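The Second Life of the Flour Sack

Quang Phí keeps his fabric in a room over a tire shop in Oden, on steel shelves he bought when the town library closed its annex. He has 336 pieces, each one logged by size, print and where it came from. Most of it is children's fabric, the kind sold by the yard for curtains, pajamas and school bags, and most of it came out of other people's closets.

"People save wedding dresses," he said. "They don't save the pajamas."

Phí worked for 18 years as a cutter at the Rosow mill, which printed cotton for discount stores until it shut down. He started collecting the week the sample books were thrown out. He pulled seven of them from a dumpster in December and drove home with the heater off so the damp pages wouldn't curl.

The habit of putting pictures on cheap cloth is older than the mill. When feed and flour companies saw that farm families were sewing with their empty sacks, they began printing the sacks with flowers and checks. A woman might send her husband back to the store to match a pattern. Later came borders, animals and storybook figures, and by the time sacks gave way to paper, buyers were used to having a choice.

Rosow's records show how that choice was made. The mill tested a new print on a short run of 50 yards. If the stores reordered, the screens were kept. If they didn't, the screens were washed out and used again, and the design was gone. Phí has found 145 tested prints in the order books and owns cloth from fewer than half.

Light blue was the safe ground color. It sold for boys and girls, and it hid a weak dye better than yellow did. Cartoon figures cost more to print because each added color meant another screen, so the mill liked them small and spaced well apart.

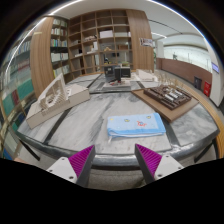
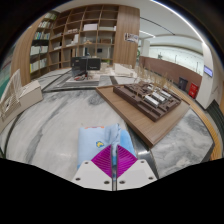 Light blue cloth with a cartoon print, on a marble-patterned tabletop.

Condition matters less to Phí than it does to dealers. Rojanasak, an auction house that holds a textile sale every winter, wants bright color and uncut lengths. Phí would take a patched pillowcase first. Patches show him which part of a thing wore out, and now and then the patch is a print he has never seen.

He washes almost nothing. New pieces go into a chest freezer in sealed bags to kill moths, then onto the shelf in plain tissue. He refolds each one twice a year on a different line, so that the creases don't turn into splits.

A small press called Flukeck has asked him for a book. He has written the chapter on dyes and is stuck on the one about the designers, who didn't sign their work. The pay ledgers list them by initials. One of them, R.T., drew ducks for most of a decade, and Phí has been calling retired mill hands in the evenings to ask who that was.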